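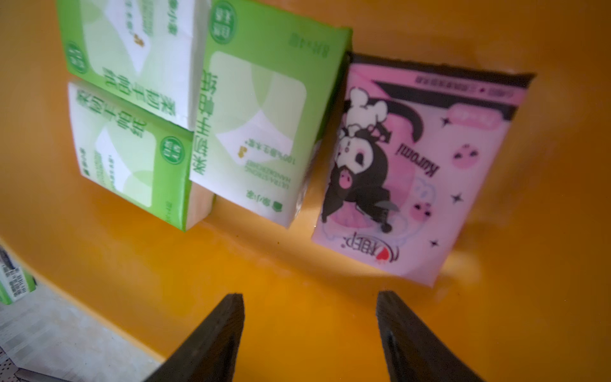

Tissue packets in an orange-yellow tray.

April 7, 2026
By the Flikcombe Winter Pantry desk

Dear friends at the Daltard Fund, what a season it has been! Since February we have handed out 677 hygiene bags (soap, socks, tissues and the rest) and signed up 354 households, which is more than we dared put in our application.

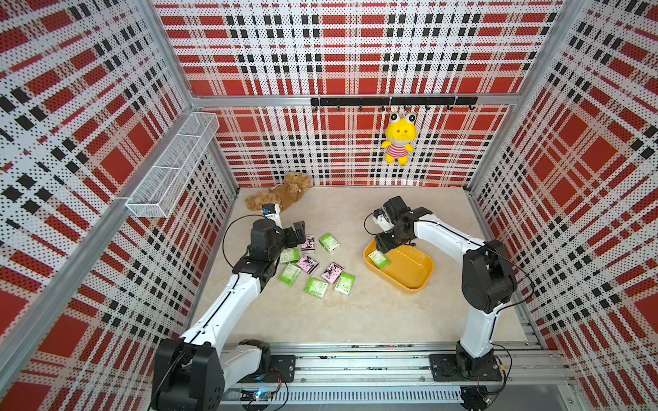
The evening route to Rutkowska Street is still our weak spot, and we have only five drivers for it. We'd love to add a second van by summer, and nearly 20 families there have asked for a later drop. For packing we want shallow trays like the yellow one, easy to reach into from either side. The Trimness invoice will follow with our next letter.

3 shares | 2 comments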